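Drevby Bench Arm, Build Guide
Section 7: Setting up the block-stacking task

Before you start, finish Section 5 (mounting the arm) and Section 6 (wiring and homing). The arm must home cleanly three times in a row. If it stops short on any of the three, go back to 6.4 and check the belt tension on the second joint.

This section covers the bin, the base block, the fixed camera, the wrist camera and the first slow runs. Allow an evening. Builders in the Bellamy shared workshop should book the bench through to closing time, as the camera calibration is lost if the bin gets moved between sessions.

7.1 What you need

Assembled arm with the two-finger gripper
Bin with sloped side walls and front ledge
Red base block
Set of colored blocks, including the green pieces
L-shaped bracket with its two screws
Fixed camera and wrist camera
Divo control board, flashed with the stacking profile
Hex keys from the arm kit
Masking tape and a soft pencil

7.2 Placing the base block

1. Wipe the bin floor with a dry cloth. Old scuffs and scratches can stay. Loose chips and dust should go.

2. Set the red base block toward the back of the bin, with its long side facing the front ledge.

3. Push the base block gently from each side. If it slides easily, put two short strips of double-sided tape underneath.

4. Mark the two front corners on the floor with the pencil. You will need these marks if the block gets knocked during a run.

5. Set the bracket on the floor to the left of the base block and closer to the front ledge. Leave open floor between the two.

Note: The stacking profile treats the bracket as a fixed obstacle. If you move it, repeat step 7.4.
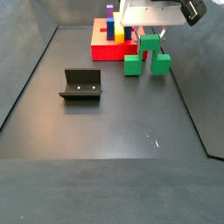
6. Power the board and wait for the status light to turn steady. Do not jog the arm while it is blinking.

7. Jog the arm down over the base block at the lowest speed setting. Stop while the fingers are still well above the tallest block.

8. Type the current height into the SAFE Z field and save. The arm will climb to this height before every sideways move.

Caution: Keep your hands behind the front ledge whenever the arm is powered. The stop switch belongs on the ledge side of the bench where you can reach it without leaning over the bin.

7.3 Setting the grip

The gripper ships with a force limit of 2000 on the board's own scale. That is too high for the blocks. They will mark, and the finger pads wear out early.

1. Open the gripper page and set the force limit to 600.

2. Check that each finger pad is seated flat. A pad that has lifted at one corner will let the piece rotate as it comes up.

3. Check the bolt on the outside of the finger. It should be snug. Do not use thread locker until you have finished all of Section 7, as you may need to shift the finger.

4. Hold a green piece between the fingers by hand and close the gripper at low speed. Let go once both pads touch.

5. Tug the piece lightly downward. If it slips, raise the limit by 37 and try again. Repeat until it holds.

6. Jog the piece over the base block and look at it through the wrist camera. You should be able to see both fingers, the whole piece and part of the base block under it.
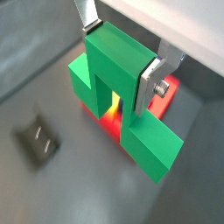

Figure 7-2. Wrist camera view. Stepped green piece held between both fingers, red block beneath.

If one finger is missing from the view, loosen the wrist camera mount and turn it until both fingers show. Tighten it again and repeat step 6.

Note: The wrist camera has a short focus range. Walls and anything lying on the bin floor will look blurred. Set the focus for the piece in the gripper and leave it there.

7.4 Calibrating the fixed camera

1. Move the arm up and out of the way with the PARK button.

2. Aim the fixed camera so that it takes in the back wall, both side walls and the front ledge. The base block should sit near the top center of the picture on your screen.

3. Lock the camera mount. Put a strip of masking tape across the joint so you can tell later whether it has moved.

4. Press CALIBRATE and follow the prompts. The software asks you to click the front corners of the base block, then the two screws on the bracket.

5. Save the result. The default file number is 1932. Change it if you keep more than one bin layout on the same board.

Caution: Do not lean on the bin walls after calibration. Even a small shift puts the placing height off, and the arm will press the piece into the stack.

7.5 Stacking by hand first

Build the stack once by hand before you let the arm try. It shows you which pieces are a tight fit, and it gives you something to compare against.

1. Stand the yellow block upright on the base block, at the center.

2. Stand a blue block on each side of it.

3. Add the green pieces last. Keep left and right even.

4. Look at the stack on the fixed camera. Straighten any block that leans, then save a reference shot with the REF button.
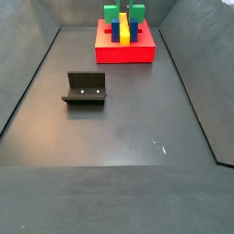 Figure 7-3. Yellow block at center with a blue block on either side. Bracket at middle left.

7.6 First slow run

1. Set the speed slider to its lowest mark.

2. Clear the stack and put the pieces back at their start positions.

3. Press RUN ONE. The arm picks and places a single piece, then waits.

4. Check the placement against your reference shot before you press RUN ONE again.

5. If the piece lands off center, adjust the X and Y offsets in small amounts. Change one at a time.

6. When every piece has been placed correctly twice, move the slider up one mark and repeat.

Placement errors that grow over a session usually come from a slipping belt. Errors that stay the same size are nearly always calibration, so redo 7.4.

The stacking profile was written by Vaughn Kapoor for the Kellevia gripper and later changed to suit this one. Some menu labels still use the older finger names, A and B. Finger A is the one nearest the wrist cable.

Go on to Section 8 for timed runs and logging.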